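How to request a copy of your shelter intake file

Anyone who was registered at the Lurkuldale reception center can ask for a copy of the intake file. The file normally holds the registration sheet, the transport consent form and any notices handed over on arrival. You will need it if you plan to file a complaint about how you were moved or what you were told before signing.

Before you start

Find your case number. It is printed at the top right of the registration sheet and has seven digits. If you have lost the sheet, give your full name, date of birth and month of arrival.

Step 1. Fill in Form 352

Use the name you gave at intake, even if it was misspelled. Put the correct spelling in box 2. Leave the "agency use" section blank. If a relative or lawyer will collect the file, attach a signed authorization. Parents may sign for children under 18.

Step 2. State which records you want

Write "complete file, including consent forms in all languages." Requests that say only "my file" are often answered with the registration sheet alone. Transport records are kept by the contractor, Antunes, and must be named separately.

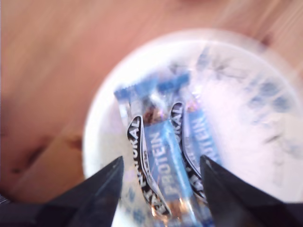 Step 3. Submit the form

Hand it in at the records window before 4 p.m. or mail it to the records office. Ask for a stamped copy. Mailed requests count from the day they are logged, so send them with tracking.

Step 4. Check the reply

The office has 77 days to answer. Compare the page numbers at the foot of each sheet. Missing pages should be listed on a withholding notice with the legal ground for each one. If there is no notice, write back and quote the case number.

Step 5. Appeal

Appeals go to the records supervisor, currently Albertina Mendes. Include the stamped copy of Form 352, the reply and a one-page statement of what is missing. Do not send originals.

Interpreters can be booked through Lourenço Cardoso at the Genel Street legal desk. Forms in Spanish and Portuguese were last updated in April.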